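# Flita robot group agrees on house rules for simulated tests

The robot learning groups at Melura and Trireo have signed off on a shared set of good-practice rules for testing two-armed robots in simulation, and people on both sides are delighted. The guide is called Flita. It's short, it's written in plain words, and it takes effect for every test the two groups publish from July on.

The trouble it tackles will be familiar to anyone who reads robot papers. One team says its arms can open a drawer. Another team says the same thing, with a higher score. Then you look closer and find that one of them counted a drawer as open when it had moved a finger's width, and the other wanted it pulled all the way out. Both numbers were fair in their own way, but you couldn't put them side by side.

"We spent a whole afternoon arguing over the word 'open,'" said Ingeborg Steinbach, who led the writing for Melura. "I loved every minute of it. By the end we had a sentence we could all live with, and I think it's the best sentence in the guide."

Under Flita, a team has to write down what counts as success before the first run, and that wording can't be touched once testing starts. Each task has to be run 100 times, with the furniture and the arms placed a little differently each time. The list of starting positions gets published along with the score, so that another lab can load the same list and try it for themselves. Failed runs go in too, all of them, including the ones where the simulator itself did something silly.

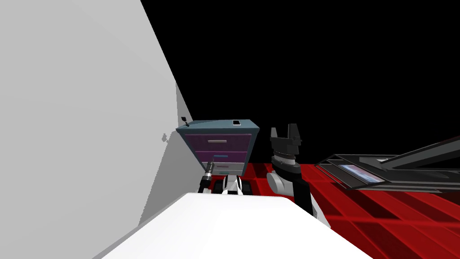
There's a section on contact that the engineers seem especially proud of. Simulated arms can sometimes push through a solid surface, or pull a handle they aren't really gripping, and a score can look wonderful while that's going on. The guide asks teams to log every case where two solid parts overlap by more than a set limit. If it happens during the part of the run that earns the success, the run doesn't count – even if the drawer ends up exactly where it should be.

Both arms have to be watched, too. Plenty of older tests only checked the arm doing the work and ignored the other one, which was free to swing into a wall or lean on the furniture. Now the idle arm has a rule of its own: it may help, or it may keep clear, but a hard bump from either arm must be reported.

Fulgencio Montes of Trireo has already put the rules to work on his team's own back catalog. He went through 800 old runs and found that 213 of them would fail under the new contact rule. You might expect him to be glum about it, but he was cheerful on the phone and had plenty to say about what the bad runs had taught his team.

"It's great to know," he said. "We'd been tuning the wrong thing. Now I can see where the gripper slips, and that's a problem I can work on."

The guide is careful about what simulation can tell you. A team that has only tested on a computer must say so in the first paragraph of its report, and the words "works in the home" are off limits until a real robot has been tried in a real room. Steinbach would like a companion guide for physical tests, and a first draft has been started.

Flita is free to read, and the test files come with it in a format that the Kaewkla simulator opens directly. Bart Kuipers, who looks after the files, is collecting comments and says he'll answer every one. He'd most like to hear from small labs and student teams with only one computer to run things on – he wants to know how long the full set of runs takes them and whether the instructions make sense. An online walk-through is planned for Saturday at 10 a.m., with time for questions at the end.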